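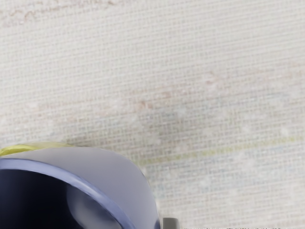

Newsletter > Winter issue > House and Table
Dec 28, 2019 – by the newsletter desk
Last updated: same day, with the washing temperature corrected

Table linen after the holidays

In the days after the big dinners we always receive the same letters from readers in Hodbridge and Marnon. The guests are gone, the good tablecloth is in a heap on a chair, and it has wine on it, or gravy, or candle wax. Is it still possible to save it? Very often yes, if you have a little patience and do not begin with hot water.

Hot water is the mistake I made myself for many years. My mother washed everything very hot and I did the same. But gravy, milk and egg contain protein, and heat fixes it in the threads. So the first bath must be cold. Put the cloth in the tub or in a large bucket, cover it with cold water, and leave it for 4 hours. Change the water if it becomes cloudy. After this you can wash it at 100 degrees Fahrenheit with your usual detergent. (In the first version of this item I wrote the number in Celsius by mistake. I grew up with the other system and I ask your pardon.)

Red wine and berry sauce are a different matter. Press the spot with a clean white towel and do not rub. Rubbing pushes the color deeper and also makes the surface of the cloth fuzzy. Then mix a spoon of white vinegar and a drop of dish soap in a cup of cool water and work from the outside of the spot to the middle. Test it first on a corner which hangs under the table.

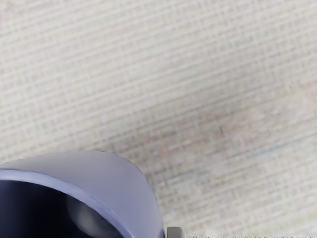

Please do not put the cloth in the dryer before you have looked at it in daylight. A mark that is almost invisible under the kitchen lamp can become permanent in the dryer, and then there is not much to do. I hang mine over the bath and look at it the next morning, near the window. If I still see something, I wash it again.

For wax, wait until it is hard and lift off what you can with the back of a knife. Put plain brown paper under and over the rest and go over it with a warm iron, no steam. Move the paper often. Colored candles leave dye behind, and for this the vinegar mixture sometimes helps and sometimes does not.

Ironing is easier when linen is still a bit damp. Iron on the wrong side first – the right side will need only a light pass. If you store the cloth for many months, roll it on a cardboard tube in place of folding it, as the folds are where old linen breaks. Starch should wait until you need the cloth again.

Several readers have asked where one can bring a very old piece. Dhillon on the market square in Hodbridge takes tablecloths and napkins for hand washing, and they will be open again after the holiday. Wultero, the fabric shop in Marnon, does small repairs and sells linen thread in 9 shades of white, so bring the cloth with you when you choose.

The mending evenings will start again in September. Napkins are a good first project, a set of four is enough for one evening.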